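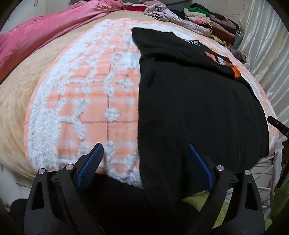
black t-shirt on the bed, blankets underneath

Has anyone paid for the Trunari pipeline course?

quotapusher
Posted 1 September 2022
I sell for a small B2B software shop (11 of us, two in sales counting me). My boss wants to put both of us through the Trunari program. It's 2,000 dollars a seat and the promise is that you "shorten the buying cycle" by mapping every stakeholder before the second call. I sat through the free webinar and came away with a worksheet and a headache. The case study had a client going from stalled to closed in one quarter, with no mention of how many other clients they had that quarter. Has anyone here done the thing and can tell me what changed in your numbers?

coldcall_larry
I did it in January at my last job. The stakeholder map is a decent habit. You could get it from any library book on complex selling. The other modules are recordings of a guy agreeing with himself. My close rate the next two quarters was the same as before. My notes were neater, I'll give them that.

brinefield
Same rate before and after doesn't prove it did nothing, Larry. You changed jobs. How long were you even using it?

coldcall_larry
Two full quarters before I left. If it needs longer than that to show up, they should say so on the sales page, where it says "results in weeks."

marginnotes
I'll stick up for it a little. We sell into hospitals and our deals die because one person in purchasing finds out about us at the end and gets mad. The map made us look for that person early. I can point at three deals where we got purchasing on the phone in the first month and they closed. Maybe they would have closed anyway. I don't think so, but I can't prove it to you.

quotapusher
That's useful, thanks. Did you need the course for that, or would a sticky note saying "call purchasing" have done it?

marginnotes
Ha. Probably the sticky note. But we'd had years to write that sticky note and never did.

hatchbackmoe
My problem with all of these is the diagnosis is always the same. Pipeline stuck? You have a messaging problem. Reps quitting? Messaging. Buyers going with the cheap guy? You guessed it. We had Illden in for a workshop and they spent a whole afternoon rewriting our elevator pitch. Our trouble was that the product took 15 weeks to install and the other guy's took two. No pitch fixes that.

brinefield
Did anybody tell Illden about the install time?

hatchbackmoe
First hour. They wrote it on the whiteboard under "perceived objections." Perceived!

tallyho_ops
Ops person here, I clean up the CRM after these programs come through. What happens is the reps get a new set of stages and new required fields. For a month everybody fills them in. Then they start putting a period in the box so it will save. We went through it with Genesus and I still have a field called "champion energy level" that has something in it on roughly 200 records, and most of those say "medium."

coldcall_larry
"champion energy level: medium" is my whole career

marginnotes
That's a management problem though. If the manager never looks at the field, of course people type a period.

tallyho_ops
Sure, and the course is sold to the manager as a thing that will fix the reps. I have yet to see one where the manager has homework.

quotapusher
This is my worry too. My boss hasn't asked what stage a deal is in since spring, he asks "is it happening."

brinefield
Then ask Trunari two things before you pay. One, how many companies started the program last year and how many finished. Two, can you talk to a customer they didn't pick. If they get vague on the first one, I'd pass.

coldcall_larry
They will send you a PDF. I asked for a completion number and got a PDF with a mountain on it.

marginnotes
They did put me in touch with someone when I asked — a sales lead at Higuchi, who was lukewarm, which made me trust it more. She said it was good for new reps and dull for anyone past their fifth year.

hatchbackmoe
A lukewarm reference for 2,000 a head. I'd want my lukewarm cheaper.

quotapusher
OK, update. I emailed both questions. On completion they said it "varies by cohort." On the reference they offered the same client from the webinar. I told my boss I'd sooner spend a day calling the deals we lost and asking why. He said fine but he still wants one of us in the course, so the new guy is going and I'm making the calls.

marginnotes
Do the calls, but wait for people to finish talking. The first reason is always price.

tallyho_ops
And please put the answers in a plain notes field. No dropdown.

brinefield
Post what the new guy thinks of it, would you? Good or bad. These threads always stop right before that part.

Contact the moderators | Copyright the posters, all rights reserved | Back to top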